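Dridau Community Help > Clubs and Hobbies > Organizing

How detailed should the parts list of a small hobby club be?

Posted by Mrema, July 22, 2019

Hello to all. I am a member of an electronics club in a town of 3,000 people. We are 12 members and we share one room behind the library. In April I accepted to make a list of all our spare parts, and now I regret it a little.

The old list was a paper notebook. Every member wrote in it in a different way. One wrote "resistors, many" and another one wrote the value, the shop and the price of each piece. I moved everything into a spreadsheet, but it has become very long and the members do not update it. When I come back after a week, the list is already wrong.

My biggest difficulty is with things that have no fixed size or quantity. With batteries it is easy, you have a number. With wire it is not easy. Is it one line in the list for each color, or one line for each length, or only "wire"? 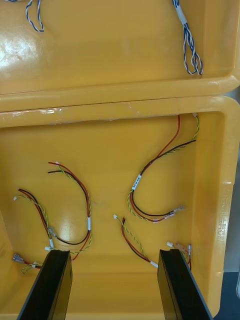 Some of our blue-and-white twisted wire.

I also do not know what to do about borrowing. Some members take a part home to try it, and return it two months later or forget it. I do not want to be a policeman, but last month we bought again a power supply that we already owned. It was at the home of a member the whole time.

Motors give me a different problem. We received many of them from old printers and toys, and most have no number that I can read. I do not know the voltage of these. Should they go on the list at all, or should I write only the ones which were tested?

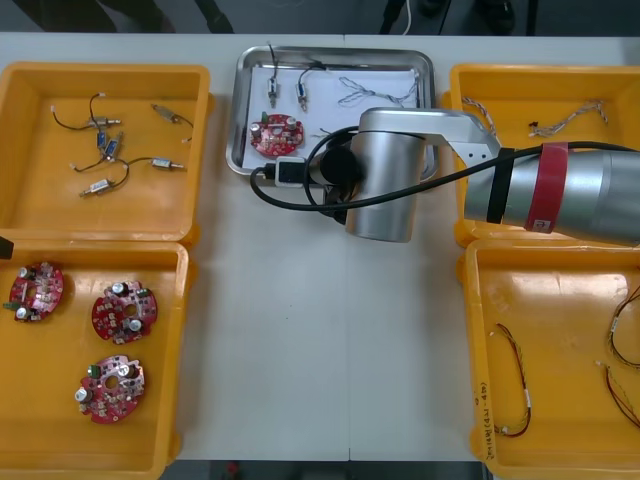 Small motors with their wires, in the bin at the upper left.

I would be glad to hear how other clubs do it. We do not want to pay for a program. A spreadsheet is fine, paper is also fine.

Posted by Forkton

I kept the list for a model railway club for several years, and we made the same mistake in the beginning. Our rule became: if it is cheaper than 5 dollars, it is not on the list. It gets a box with a label, and the list says only which shelf the box is on. When the box looks low, the person who sees it writes the name on a sheet by the door, and we buy it with the next order.

So for wire I would have one line for each type, with no length. "Twisted wire, blue and white, shelf two." Length changes every time somebody uses a pair of cutters, you will never win against this.

Expensive tools and instruments are another matter. Give each one a number with a sticker and write them on a separate page, one page only. Next to it hangs the borrowing sheet – name, date, tool number, date of return. We read this sheet aloud at the start of each meeting. It takes a minute and people bring the things back without any anger.

For motors without a number: test them with a low voltage first and put a piece of tape on each one with what you found. Not tested ones stay together in their own box, marked "not tested". On the list this is also a single line.

Please throw away the old notebook, or at least hide it. We had two lists in parallel for a while and it was worse than no list.

Posted by Kundemach

Just use the spreadsheet and lock it so only you can edit.

Posted by Mrema

Thank you both. Locking it will not work for us, I am in the room only on weekends. But I like the limit of 5 dollars very much and I will propose it at the next meeting. Forkton, one small thing more – did your club write down gifts in the same list as things you bought? Our library wants to know which is which.

Posted by Forkton

Same list, with one more column. We wrote G for gift and left it blank for bought.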